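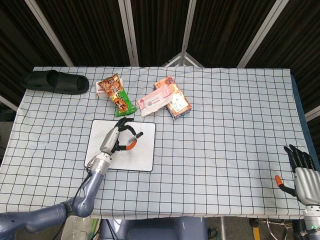

Section 3: Setting up the Erton folding screen

Read this section before unpacking the panels. Two people are needed for steps 4 to 7.

Before you start

Choose a level floor. Carpet is fine if the pile is short. On thick rugs the feet sink unevenly and the hinges bind when you fold the screen. Keep the screen away from heaters, open fires and doors that swing toward it.

Leave the panels flat in their packing until the feet are fitted.

Fitting the feet

1. Lay the folded screen on a blanket with the hinge pins facing up.
2. Push one foot into the bottom of each post until it clicks.
3. Turn the leveling screw on each foot all the way in. You will adjust it later.

Note: Feet supplied with the older Rumis screen look the same but have a shorter stem. Do not mix them.

Standing the screen up

4. With one person at each end, lift the screen upright while it is still folded. Hold it by the posts. Do not lift by the panels.
5. Open the first panel to a wide angle and set it down.
6. Open the remaining panels one at a time, turning each the opposite way to the one before it, so that the screen makes a zigzag.
7. Walk along the screen and check that every foot touches the floor. Turn the leveling screw out where there is a gap.

CAUTION: Never stand the screen in a straight line. It can tip over without warning. The full width given on the carton is the flat width, and the screen will always cover less than that when it is in use.

Furniture near the screen

Leave at least 13 inches between the screen and any table or chair. If a table has a long cloth, make sure the hem does not catch under the feet when you move either one. Do not lean anything against the panels or hang coats from the top rail.

Joining two screens

Use the Una joining clip, sold separately. Fit one clip near the top of the end posts and a second near the bottom. Do not join more than 3 screens in one run.

Moving and storing

8. Fold the panels together, starting from the end farthest from the wall.
9. Fasten the strap before lifting.
10. Store upright in a dry room, or flat with nothing on top.

Cleaning

Dust the panels with a soft brush, working along the ribs. Wipe the posts with a damp cloth and dry them. Do not use polish on the hinges.

Spare parts

Feet, straps and hinge pins can be ordered from Swanepoel. Write to Bheki Dlamini in the parts office and give the number stamped inside the end post. Hinge pins are sold in pairs only.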